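Kikerden至Trandon夜间公交306路结束试运行，下月起转为常设线路

Kikerden公共交通公司　新闻稿
供媒体即时使用

【Kikerden讯】Kikerden公共交通公司今日宣布，往返Kikerden中央车站与Trandon的夜间公交306路将于十一月起转为常设线路，每晚运行，节假日照常。该线路经过近三个月的试运行，期间的站点位置、发车间隔和换乘安排均已根据乘客意见作过修改。转为常设线路后，票价维持不变，日间月票继续有效，持票乘客无需另行购买夜间附加票。

306路全程设25个站，起点为Kikerden中央车站东广场，经旧港路、Virág街区、Stustano医院和粮食市场，终点为Trandon客运站。首班车于每晚十一时半由中央车站发出，末班车于凌晨四时四十分抵达Trandon客运站，与清晨首班郊区列车衔接。反方向的首班车在午夜前由Trandon发出，沿同一道路行驶，仅在粮食市场一段因单行道的缘故绕行后街。

试运行之前，Kikerden与Trandon之间在夜间没有直达的公共交通。最后一班郊区列车离开以后，需要往返两地的居民只能搭乘出租车，或在中央车站候车厅等到清晨。医院、面包房、邮件分拣点和市场的夜班人员多次提出开行夜间线路的要求，沿线居民也在去年的线网意见征集中表达过类似看法。公司据此拟定了306路的走向，并在今年夏末投入试运行。

线路走向与站点

常设线路的走向与试运行后期基本一致，有三处变动需要乘客留意。

Virág街区的站点由学校正门移至街区南侧的药房旁。原站点附近的住宅窗户紧邻人行道，有住户反映深夜停车时的开门提示音过响。新站点两侧为商铺和一处小停车场，路灯较多，距原站点步行很短。公司同时调低了夜间时段的车外提示音，车内报站音量不变，以便视力不便的乘客仍能听清。

Stustano医院的站点增设了遮雨棚和座椅，并由院外马路移入医院的环形车道。车辆进入环形车道后会在急诊楼一侧停靠，步行至员工出入口不必再横穿马路。医院方面已同意在夜间保持该车道畅通，救护车享有优先通行权，遇有救护车进出时，306路可能在入口处短暂等候。

粮食市场的站点在夜间分设两处，往Trandon方向在市场正门，往Kikerden方向在后街的秤房旁。凌晨卸货时段，正门前常有货车排队，如车辆无法靠边，司机会在前方路口的安全位置开门，站牌上已贴出相应的说明。市场休市的日子不受影响。

其余站点的位置均不变。站牌的底色统一为深蓝色，夜间线路的编号以白字印在站牌上半部，与日间线路区分。原先临时悬挂的纸质站牌将在转为常设线路前全部取下。

时刻与衔接

306路投入三辆低地板公交车，车内设有轮椅位和一处可以停放婴儿车的区域。车辆在中央车站与Trandon客运站之间循环行驶，司机在Trandon客运站休息和交接班。午夜前后的班次较密，凌晨两时以后间隔拉长，临近清晨再度加密。具体时刻已张贴于各站，也可以在中央车站和Trandon客运站的服务窗口领取印刷版。

在试运行初期，末班郊区列车如有延误，乘客到达东广场时公交车往往已经开走。自试运行中段起，调度室会在列车到站后通知司机再发车，等候的上限为十分钟。这一办法将继续沿用。列车延误超过上限的，乘客可凭车票在服务窗口登记，由值班人员安排下一班次的座位，遇天气恶劣时候车厅通宵开放。

清晨由Trandon客运站换乘郊区列车的乘客，可以从客运站西门直接进入站台，不必绕行正门。西门以往在清晨五时才开启，现已提前到末班306路到站之前。
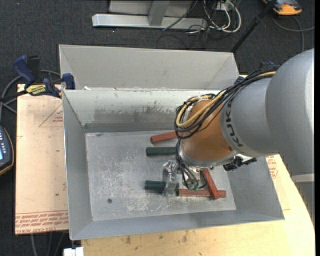 一些沿线居民在意见簿里写道，夜里的车开得准不准，比车来得多不多更要紧。有人提到，自己曾在旧港路的站牌下等了很久，既看不到车，也不知道是错过了还是晚点了，后来索性步行回家；还有人问，站牌上能不能写明车辆大致到了哪里。同一段留言还建议，如果某一班取消，至少应当在前一晚贴出通知，让上夜班的人有时间另作打算。

针对上述意见，公司将在旧港路、Virág街区、Stustano医院和粮食市场的站点安装到站显示牌，显示下一班车的预计到站时间。其余站点暂时不装，乘客可以拨打站牌上印的电话查询，电话在夜间有人接听。计划内的停运或绕行，最迟在前一晚的傍晚六时前张贴于受影响的站点；因事故或天气造成的临时变动，由司机和调度室随时通过显示牌和电话告知。

旧港路的晚点在试运行期间最为集中。公司查看行车记录后认为，原因主要在于码头路口的信号灯在夜间仍按白天的周期运行，横向几乎无车时，公交车也要等完整个红灯。市道路管理处已调整该路口午夜以后的信号周期，调整后的车辆到站时间与时刻表基本相符。旧港桥面的维修将在冬季进行，维修期间306路在桥上单车道通行，时刻表会相应放宽，届时另行通知。

车票

306路适用Kikerden公共交通公司现行的普通票价。单程票可以在车上用现金或卡购买，司机不找零面额较大的纸币。日间月票、学生票和年长者优惠票在夜间同样有效。日票的有效时间原先截至午夜，现延长至次日凌晨末班车到达终点时为止，乘客在午夜以前上车的，不会因中途过了午夜而需要补票。

医院和市场的雇主如需为夜班员工集中购票，可以向中央车站的票务窗口索取申请表。集中购买的月票按现行的团体办法办理，票面不记名，可以在同一单位的员工之间轮换使用。试运行期间发放的优惠券在年底以前继续有效，过期不再兑换。

乘车须知

夜间上车一律走前门，下车走后门；使用轮椅或推婴儿车的乘客可由后门上下，司机会放下踏板。Virág街区以北的住宅路段实行按需停车，乘客在两站之间如需提前下车，可以在经过前一站以后告知司机，由司机在能够安全靠边的地方停车。按需停车只适用于下车，上车仍须在站牌处等候。

折叠自行车可以带上车，普通自行车在车内有空位时允许携带，早班列车衔接的那一班除外。市场商贩携带的货筐和手推车须放在车厢中部的空处，不得挡住后门。活禽、易燃物品以及未包裹的刀具不得带上车。宠物按日间规定办理，体型较大的狗须系绳并戴口套。

失物由司机交到Trandon客运站，次日中午以后转至中央车站的失物窗口。试运行期间交来的失物以雨伞、手套和钥匙居多，尚未领取的物品仍保管在中央车站，失主可以凭简单的描述前来认领。

司机与行车安排

306路的司机从公司现有的司机中自愿报名产生，另补充了少量新聘人员。夜班按固定轮次排定，连续夜班之后安排完整的休息日。Trandon客运站的司机休息室已重新粉刷，添置了炉灶和躺椅，厕所改为整夜开放，乘客也可以使用。

公司在试运行期间收到的投诉主要涉及晚点、报站音量和车内温度。车内温度一项，经检查，其中一辆车的后部暖风出口被座椅垫板遮挡，已作改装。另有乘客认为车厢灯光过亮，不便休息；考虑到上下车的安全，车厢前部和车门处的灯光保持不变，后部在行驶途中可以调暗，停站时恢复。

沿线单位的配合

Stustano医院将调整夜班的交接时间，使其与306路的到站时刻错开一小段，方便交班后的员工赶上车。粮食市场的管理方将在凌晨卸货时段保持正门前的公交站位空出，并在地面重新划线。Trandon客运站的小卖部自下月起提前开门，供应热饮和面包，营业时间以店门公告为准。

有Virág街区的居民希望306路向北延伸到果园路。公司对此作过测算，如按现有车辆延伸，凌晨的发车间隔将明显加长，与清晨列车的衔接也难以保证，因此暂不延伸。果园路的居民可以乘坐306路到街区药房站，再步行前往；通往果园路的人行道有一段缺少照明，公司已将情况转给市道路管理处。延伸一事将在明年春季修订时刻表时重新考虑。

意见反馈

乘客对306路的意见可以写在中央车站和Trandon客运站服务窗口的意见簿上，也可以投入车内前门旁的信箱。来信请注明乘车的站点和大致时间，便于查对行车记录。留下地址的来信均会得到书面答复。

新时刻表的印刷版自本月下旬起在两处服务窗口、Stustano医院门厅和粮食市场管理处免费领取。大字版可向窗口索要。

媒体联系

Kikerden公共交通公司新闻室
地址：Kikerden中央车站东广场，行政楼底层
办公时间：上午九时至下午五时
如需线路图、时刻表样张或采访夜间行车，请提前与新闻室联系。夜间随车采访须由新闻室登记，采访人员在Trandon客运站上下车，行车途中请勿与司机交谈。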